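Okay, corn people, October is when I finally stop buying it by the armload, so let me get one more corn column in before the squash crowd takes over this newsletter!

I've been cooking mine in the little electric pot all season. My big stockpot takes forever to come to a boil, it heats up the whole kitchen, and then I'm standing there at 6 p.m. with a fork in my hand and no dinner. The little pot sits on the table, plugs in, and leaves the stove free for whatever else I've got going (usually sausages, if you must know).

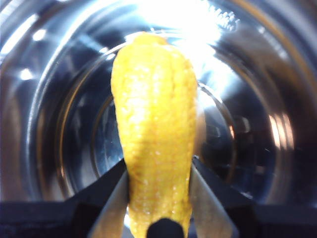 Photo: Ashley Dawber

I like an ear with kernels packed close, all the way up to the tip if I can get it. Peel back just an inch of husk at the store and peek, then fold it back so the next person gets a nice ear too. Once it's home I shuck it over a paper bag, rub off the silk with a damp dish towel, and snap off any stem that's sticking out. If an ear is too long for the pot, break it in half over the edge of the counter. It makes a very satisfying crack and the kids fight over who gets to do it.

For 2 ears I pour in 800 ml of water, lid on, and wait for a real rolling boil. Then in goes the corn, lid back on, and 4 minutes is plenty. No salt in the water! My mother salted hers and I did too for years, and I swear the skins came out tougher. A spoonful of sugar is fine if your corn has been sitting in the fridge since last week. Mine usually has.

I did try steaming it, with a little rack and just a splash of water underneath, and it was good, but I kept forgetting to top up the water and I'm not scrubbing that pot again.

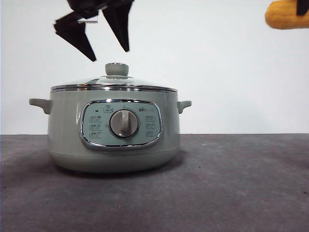 Lorraine Heywood wrote in after the last issue to say that she leaves the husks on, boils the whole thing a few minutes longer, and the silk slides right off with the peel. She also thinks I'm wrong about the salt and would like that on the record. Fine, Lorraine, it's on the record! I tried the husk trick and she's right about the silk, though you do need smaller ears, and you'll want oven mitts for the peeling.

A word on glass lids, while I'm on the subject of pots. I love being able to peek in without letting all the steam out, but they fog up, so give the knob a gentle jiggle and the drops run down and clear you a window. Lift it away from your face. And dry under the metal rim when you wash up, water loves to hide in there.

Leftover ears (ha) get sliced off the cob and go in the freezer for chowder. I'll have the chowder recipe next time, the one with the smoked paprika, as soon as I find the card I wrote it on.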